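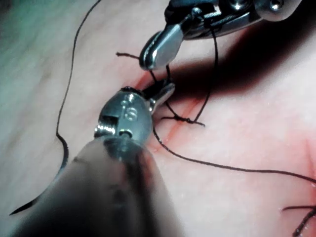

Black suture on a practice pad, with one knot already tied on the incision.

Home Features Workshop Health People Subscribe

9 minute read

THE PAD, THE THREAD AND THE KNOT

A suture pad is a plain thing. It is soft, pink and about as interesting to look at as an eraser. Ileana Pop has 200 of them on steel shelves in the back room of the Esteves training center, sorted by thickness, and she can tell by pressing a thumb into one whether it came from the spring batch or the August one.

"August was firm," she says. "People complained for a week and then their knots got better."

Pop runs the practice room. She orders the pads, cuts the thread, makes the incisions before a session and throws away what is left afterward. The surgeons and residents who come through know her mostly as the person who tells them their tails are too long.

The pads come from Skamalix, a small company that pours synthetic tissue in shallow trays. The recipe has changed several times. Early versions tore as soon as a stitch was tightened, and a later one was so tough that students got away with pulling as hard as they liked. The present pad sits somewhere in the middle. Pull too hard and the thread cuts into the edge of the incision, and the mark stays there for everyone to see.

Color is a matter of taste. Skamalix will supply a pad in several shades, and the center takes the pale pink. Pop says black thread shows up well on it, even at high magnification, and a red incision line gives the eye something to follow. She has tried blue thread and did not care for it.

The thread itself is Vulora, bought by the spool. Braided thread holds a knot well but drags as it goes through. Single-strand thread slides easily and wants to spring open again. Beginners at Esteves are given braided for their first sessions and moved to single strand once they can close a short incision without help.

The knot is where most of the time goes. Tying one by hand is taught in an afternoon. Tying one with a pair of slim metal jaws, looking at a magnified view, is slower. One instrument holds, the other carries the loop. The strand has to pass around a jaw without sliding off, the short end has to be found and gripped, and then both sides are drawn down until the knot lies flat against the pad. With little sense of touch to go on, the student learns to judge tension by looking. The surface dimples, the loop gets smaller, the edges of the cut meet.

Elisa Orlandini teaches the course. She keeps a paper notebook with a line for every student knot she has checked, and the last entry when I visited was number 941. Each one gets a mark for position, a mark for tightness and a short comment. "Sits left of the line" appears a lot. So does "good."

"I look at the tails first," Orlandini says. "If they are short and about even, the person was calm when they cut them. If one is long, they were in a hurry to be done."

She asks for 3 knots on each incision and no more than 20 minutes of work before a break. Students often want to keep going. She makes them put the instruments down and get a drink of water, and she turns the pad around while they are gone so that the next incision runs at a different slant.

Loose thread is a constant nuisance. Trimmed ends stick to the pad and get caught up in the next stitch, where they are easily mistaken for the working end. Pop picks them off with tweezers between students. Orlandini would prefer that the students did it themselves.

Used pads go in a bin under the sink. The center has asked Grutov, a local recycler, whether the material can be melted and poured again, and samples went out on 6th October. Pop kept one pad back from the box. It has a single row of knots across it, evenly spaced, and she uses it to hold down the order forms on her desk.

We use cookies to remember your reading preferences. Accept Manage settings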